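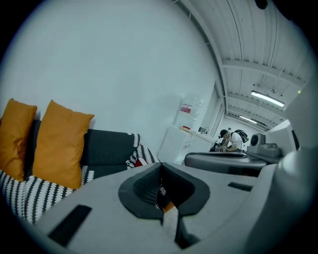 Module 5: The shared living room
Handout for the course Care of Guest Houses, Tistilberg

In this module we look at the sitting corner of a guest house, the sofa and what is put on it. Please read the handout before the practical hour and bring your own measuring tape.

1. The sofa and its colour

A dark grey sofa is a frequent choice for a room with white walls. It forgives small marks, but it shows pale hair, crumbs and dust very clearly. Vacuum the seat and the backrest with the soft brush, always from the top to the bottom. Lift the seat cushions only if they are made to be lifted. On some models they are sewn to the base, and pulling will open the seam.

2. Cushions

Mustard yellow goes well with charcoal. Two cushions of the same colour are enough for a small sofa, and they may stand side by side against the backrest, with the corners up. At Flarnura, the guest house where we do our practice, the rule is that a guest must be able to sit down without first moving something to the floor.

Shake the cushions outdoors. Wash the covers inside out, at the temperature written on the label, and close the zip before washing.

3. The throw

A black-and-white throw with a zigzag or leaf motif gives the eye something to follow on a plain sofa. It can lie over the front of the seat or hang over an armrest. If you use patterned fabric in both places, keep to the same two colours. A small red thing near it will be noticed at once, so decide whether you want it there.

Fold for the armrest:
Lay the throw flat, pattern down.
Fold both long sides to the middle, then fold once more.
Hang it so that the inner end is shorter than the outer end.

In our exercise we use the Pesa throw, 100 cm by 200 cm. After folding it must be 25 cm wide. Check this with the tape.

4. The water dispenser

A dispenser with a large bottle on top is best placed against a wall, beside a worktop where glasses can be put down. Keep fabrics away from it. Wipe the tap and the tray every morning and again at 5 in the afternoon. Do not use the same cloth as for the worktop.

5. Homework

Read page 74 in the Cârstea reader, on washing of woven blankets. Then draw a plan of a sitting corner you know, and mark where the throw and the cushions are. Write half a page on what you would change and what you would leave. Plans are collected in November, at the beginning of the lesson on curtains.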